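Kasmont Community Pantry and Kitchen
Call for participants: shared lunch program, Tamihana Street

Kasmont is looking for people to join our shared lunch program when it starts up again in May, and if you have ever thought you might like to cook for a crowd but weren't sure you had the knack, please keep reading, as you may well be the person we have in mind.

The program began in the hall kitchen on Tamihana Street with one donated oven and a good deal of goodwill. Last year we served 3694 lunches, which still makes us a bit giddy when we say it out loud. People come for all sorts of reasons. There are neighbours who live on their own and are tired of toast, parents with a pram and a free hour, fellas from the depot across the road, and a fair few who used to come for lunch and now come to chop the onions. Everybody eats the same food at the same tables, cooks included, and you pay what you can or nothing at all.

We would like new people in two parts of the program, and you are welcome to put your hand up for both.

Kitchen crew

You would be with us from 9 am until the last tray is dried, usually by 2 in the afternoon. The menu is mostly soups, curries, pasta bakes and one pudding, and it changes with whatever comes in from the market gardens. (We have become very inventive with silverbeet. There was a fortnight of zucchini that we still talk about.) You don't need any training before you start. We will put you through the food safety course in your first month and cover the fee, and you'll always work beside someone who knows where the big pots live.

What helps is being steady on your feet, happy to take turns at the sink, and able to follow a recipe that somebody has scribbled all over. If you can't stand for long, say so, and we'll sit you down with the peeling or the labels. Some of our best conversations happen at the label table.

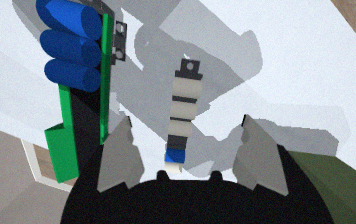 Table hosts are the other half of it, and in some ways the harder job to describe. A host greets people at the door, finds them a seat, carries plates for those who need it and generally makes sure that a person coming in for the first time isn't left hovering by the coat rack. You'd also look after the small practical things, like the water jugs, the high chairs and the sign-in book. Hosts set up before the doors open, and part of that is putting everything back where people expect to find it. We are great believers in hanging things up — if it has a tab with a round hole at the top, it belongs on a hook, and you'll save the next person a long rummage. Hosts start at 11 and finish at 2, so it can fit nicely around a school run.

If you speak a language as well as English, please mention it. We've had regulars bring their mothers and aunties along purely on the strength of a hello they could answer.

What we ask of you

We ask for one shift a fortnight for one school term, and after that you can carry on, change roles or wave goodbye with our thanks. Life gets in the way and we know it, so just ring when you can't make it. You need to be 16 or over, and if you're under 18 we'll want a note from a parent or guardian. Anyone working with families will need the usual check, and we'll help with the form if forms aren't your favourite thing.

Closed shoes, please, and long hair tied back in the kitchen. We supply aprons, which are washed for us by Kosico, the laundry on the corner, and they come back so well pressed that it seems a shame to spill soup on them.

What you get

Lunch, first of all, and a container to take home if there's any left. We reimburse bus fares and petrol up to a sensible amount. After your first term we are glad to write you a reference, and several of our crew have gone on to paid work in school canteens and aged care kitchens. You'll also be asked to the winter supper, where we do the cooking and you do the sitting.

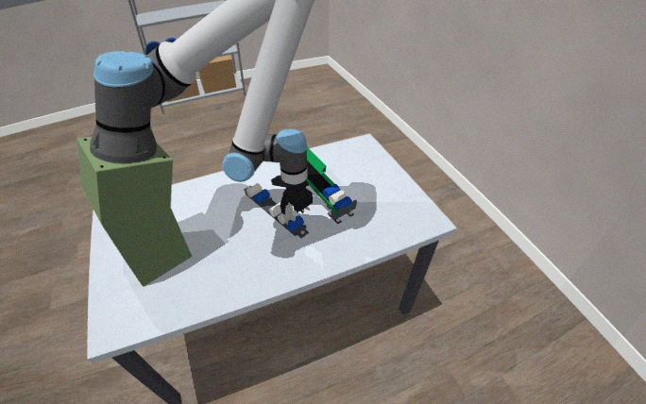 There is room for beginners and for people coming back after a long time away from work. We've had retired bakers, students, new arrivals to the neighbourhood and one whole netball team. The hall has a ramp at the side entrance, an accessible toilet and a quiet room that anyone may use without asking. If there's something that would make it easier for you to take part, tell us early and we'll do our best to organise it before your first day.

How to join

Pick up a form from the hall or from the front counter at Jondent, opposite the library, or write to us at Kasmont, PO Box 2249. A short letter is fine in place of the form. Tell us your name, how to reach you, which role you fancy and whether there's anything you can't eat or handle. You needn't send a résumé.

We reply to everyone within 7 days. After that we'll invite you in for a cup of tea and a look around, and you can try a single shift before you decide. Bring a friend to the tea if you'd feel better with company.

Forms are taken all through the term, though the May roster fills up quickly, so do get in early if you have your heart set on a particular shift.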